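Threads > Life > Moving house

Posted under: Small Flat Chronicles

Saturday, February 19, 2022

Right, moving thread, as a few of you asked how the Flarnwood hunt is going. Short version: slowly, and I'm eating a lot of toast.

Saw 6 flats this week. One had the shower in the kitchen. In it! Next to the cooker! The agent at Kirmont called it "a sociable layout".

Favourite so far is the one above the Baidoo bakery. £877 a month, which is more than I wanted, but it has a proper hallway and smells of cinnamon all the way up the stairs.

Started sorting clothes anyway, because our lease is up in April and I know what I'm like.

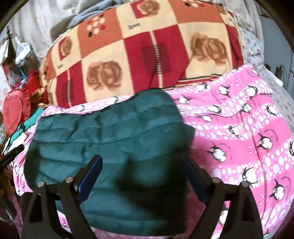
My rule is one bag for charity for every bag I keep. I've broken it twice already (jumpers don't count, do they?).

Got a quote from Bolatov Removals too. They want an extra £31 if there's no lift. There is never a lift.

If anyone has boxes going spare, I'll come and get them. Wine boxes are best, the banana ones have that hole in the bottom and I lost a whole set of teaspoons last time.

Second viewing at the bakery flat on Monday, will report back on the water pressure

We use cookies to remember your settings. Accept all | Manage choices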